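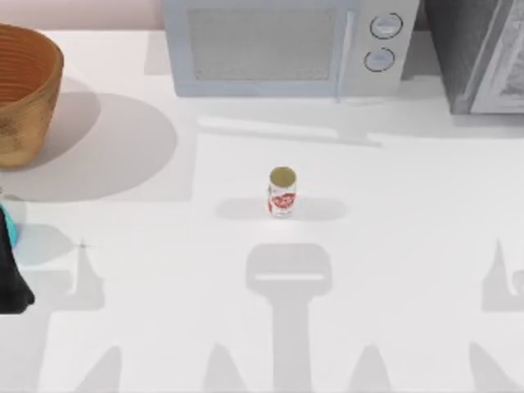

Loan Phùng wrote in to ask whether the Clirell counter kit is worth the money if all you want is somebody to clear the cans, and whether you can try it in the simulator before you pay. Second part is easy. Yes, trial is free, runs in a browser, do that first.

First part takes longer. Tips below, in no order, from three weeks with the trial and then the real arms.

Start with one can. One, upright, middle of the counter. Everybody loads up the whole breakfast mess and then wonders why it stalls. Get the single can going, then add a second.

Leave space around it. I keep baskets and bowls off to the side, microwave and oven at the back where they'd be anyway. The Lurnance add-on says it handles clutter. Mine handled a mug next to a can. Did not handle a mug touching a can.

Set the grip low for empties. Default is fine for full cans, crushes empty ones. I run it at 3 and leave it there. Goes up in the menu under Hand, not under Objects where the manual says.

Play with the lights in the trial. Move them so the shadows of the arms land on the can, then away from it. If your kitchen has one overhead bulb behind the arms you want to know this before you buy. Mine was worse at night untill I put a lamp at the other end.

Wipe the finger pads. Dish soap, damp cloth, dry them properly. Sticky soda on the pads and the can comes back up with the arm and won't let go.

Tape your marks. Painter's tape where the bases sit, so if you bump one you can put it back without doing the whole calibration agian. That's twenty minutes saved every time.

Price. Kit is 800, the Lurnance add-on another 200. I'd skip the add-on for now. Skustetti makes a cheaper single arm — slower, and you get no free trial, but if it's only cans going in the bin it does that. Trương has spare pads that fit both, better than the originals, buy two sets.

Would I get the Clirell again? For cans alone no. For cans plus putting away the dry dishes, probably, ask me after I've had it longer. Recycling bin has to be open top by the way, it won't do lids.

Updated 23/12/2025, fixed the menu name for grip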